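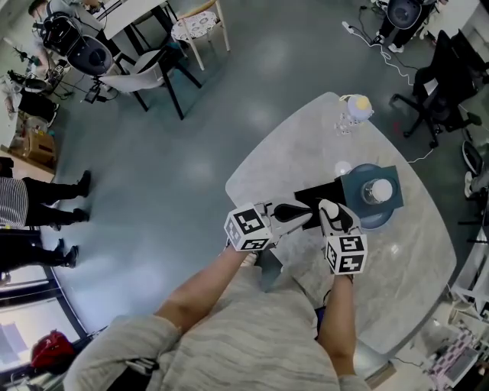 Teal tray and glass jar on the marble-patterned table

From: Loan Đoàn
To: Pundcombe household list
Date: 3 December 2023

Hello Cường, and hello everyone,

Cường Phí wrote:
> Does the teal tray fit a jar with the lid on?
> I'd like 2 of them before April.

It does, and very nicely too -- my glass jar with the white lid sits right in the middle, in the round dish part. I keep the flat black square next to it, and the bottle with the pale yellow cap farther up the table. The little white cap is still looking for a home, I'm afraid!

Prultgate had 19 trays left when I called, so do ask soon.

Warmly,
Loan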